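Heydari Community Food Project
Progress report to the Zeltmont Fund
Reporting period: second half of the grant year

Purpose of this report

This report sets out the work carried out under the grant since our interim return, the money spent to date, and the changes we wish to agree before the final period. It follows the headings in the grant letter. The accounts for the period are attached separately.

Summary of activity

The project supplied 2,453 food parcels in the period, against a target of 2,000. Demand was highest in December and remained above the level we had planned for in the weeks that followed. The Saturday opening proposed in our application has been replaced by a weekday evening opening, as agreed with the Fund, and this now serves mainly working households.

Referrals continue to come from schools, advice centres and two GP surgeries. Self-referral was introduced at the start of the period. It has added to the workload at the front desk, and the intake form has been shortened as a result. Households are now asked for their postcode, the number of people to be fed, any allergies, and whether they have the means to cook at home.

Stock and storage

The move to the Vemis building was completed on schedule. The new store is on the ground floor and has level access from the yard, so deliveries no longer have to be carried up the stairs. Shelving was fitted within the sum allowed. The lease runs for the rest of the grant period, with an option to renew.

Stock records have been transferred to the Datico system. The transfer took longer than expected, chiefly on account of duplicate entries in the old spreadsheets, and a full stock check was carried out before the new records were relied upon. Weekly reports now show items nearing their date, and waste of short-dated goods has fallen. We will give a full year's comparison in the final report.

Tinned fish, cooking oil and baby food were in short supply for much of the period and were bought in. Donations of cereal, pasta and snack foods were good throughout.

Packaged snacks laid out on a table
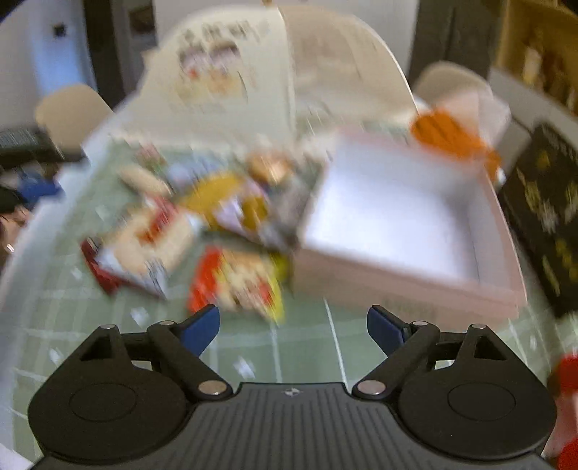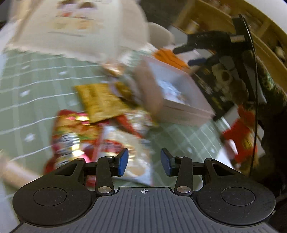
Children's holiday provision

The holiday scheme supplied 600 lunch bags during the school breaks. Each contained a sandwich or wrap, fruit, a drink and a packaged snack. Parents asked for more choice for children who do not eat meat, and a second vegetarian filling was added from the February break. Collection between 11.30 and 1.00 suited most families, although those with children at nursery told us that an earlier time would help. We intend to open at 11.00 in the summer.

Staffing and training

The part-time coordinator's post was filled throughout. Everyone who handles food has completed the basic hygiene course, and refresher training is booked for the autumn. The lone working policy was reviewed following the change in opening hours, and the evening session now always has two members of staff on site.

Expenditure

Spending is within budget overall. Food purchases exceeded their allocation because of the shortages noted above. The overspend was met from savings on vehicle hire, which was needed less often after the move. We have not drawn on the contingency sum.

Changes requested

We ask the Fund to approve the transfer of the remaining vehicle hire allocation to food purchases for the final period. We also ask that the parcel target be restated to reflect present demand. A revised budget is included with the accounts.

Work planned for the final period

A second chest freezer will be installed once the electrical work in the store has been signed off. The household survey will be issued in May and the results will be sent to the Fund with the final report. Discussions with the landlord on renewal of the lease have begun, and we will write separately when terms have been offered.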